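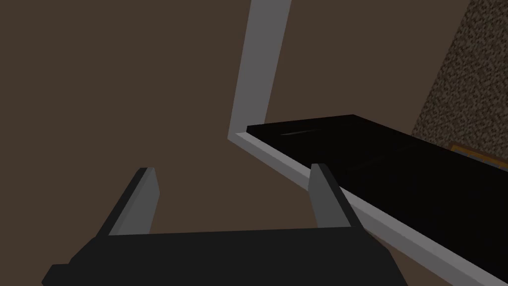

Wrist view in the simulator, jaws open, black slab on the right

Collecting demonstrations in simulation: keep the failed ones or delete them?

Posted by Dima Majali, Thu 31 July
Tags: simulation, demonstrations, wrist camera, imitation learning

Hello all. I am recording demonstrations for a small policy that should learn to reach into a kitchen model and take hold of things. I drive the arm by hand with a 3D mouse and the recorder writes the wrist view, the joint positions and the gripper command. The software is Kamlow, an older build from May, because the newer one does not open my kitchen file.

My trouble is the following. In many of my recordings the jaws stay open for a long time while I look for the correct approach. From the wrist view I see mostly the plain brown background and a piece of the grey bar, and I cannot judge the depth well, so I stop, go back a little, and try from another side. The picture I attached is such a moment. Of the last 22 recordings I kept 9. The others have too much waiting or I touched the bar with a finger.

I have two doubts:

Should I delete the recordings with hesitation, or cut out the waiting and keep the rest? If I cut, the joint positions are still continuous but the time stamps have a jump.

Is it a problem that so much of the view is one flat colour? My colleague at Pidel says the network will simply ignore it. I am not so sure, for the kitchen will be changed later and the wall may have tiles.

The network has as input only the wrist view and the joint positions. There is no outside camera at the moment. I can add one but then I must record everything again, and I would like to avoid this.

Thank you in advance and sorry for my long text.

Rohani Kwok
Reply accepted by the poster

Hello Dima, I had the same difficulty last year with a drawer task, so I can tell you what I did. It is perhaps not the best way but it gave me a policy which worked.

First, do not delete anything from the disk. Move the bad recordings to a second folder and write in a text file why each one is bad: "waiting", "touched the bar", "lost the object". Later you will want to know this, and it takes one minute now.

For the waiting: cut it, if the arm is really still. I remove every step where the joint change is under a small limit and the gripper command is the same as before. After this I write new time stamps at the fixed rate, so no jump remains. Be careful near the grasp. When the fingers are closing the arm is also nearly still, and if your filter looks only at the joints of the arm it will eat these steps. My first filter did exactly this and the policy never learned to close.

When you go back and try from another side, please keep it if you recover well. A policy which has seen only perfect approaches does not know what to do when it comes in too low. I would throw away the ones with a hard contact against the bar, unless you want that it learns to push.

About the flat background, I do not agree fully with your colleague. The network can use the border between the brown and the grey bar as a kind of ruler, and then with tiles this ruler looks different. Kamlow can change the materials at replay. You keep the same joint positions and render the wrist view again with other colours. Check some of the replays with your eyes, as in my build the lights were reset to default and everything came out too dark.

The same replay can also render a second camera. So maybe you need not record again, if the states of all the objects were saved and not only those of the arm. Look in your recorder settings for the full state option.

Fu_88

just record more. we have 4000 in our set and we do not look at hesitation at all, it averages out

Dima Majali

Thank you Rohani, this is very clear. The full state option was on, I have checked, so I will try to render the second camera this evening. My filter did look only at the arm joints, I have now added the gripper opening to it.

To Fu_88: I am one person with one mouse, so 4000 is not possible for me before the winter. Did you use several operators?

Fu_88

yes, 2 shifts. look at the Italeck replay script also, it can mirror the episodes left to right

Rohani Kwok

Please be careful with mirroring. The joint positions must be mirrored too, and for many arms this is not only a change of sign. I would do the colours first and look at the result before adding this.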